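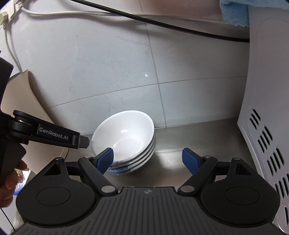 How I get tea stains out of white dishes

My cups go brown inside by September every year (I drink a silly amount of tea), and bleach makes my kitchen stink. So I use baking soda!

Rinse the dish, then shake in 2 teaspoons of baking soda and add just enough water to make a paste. Rub it around with a soft cloth, let it sit 17 minutes while you do something else, and rub again. Rinse well.

Old stains may need a second go. Skip this on gold rims – I dulled one of Veronica's that way, and she still brings it up.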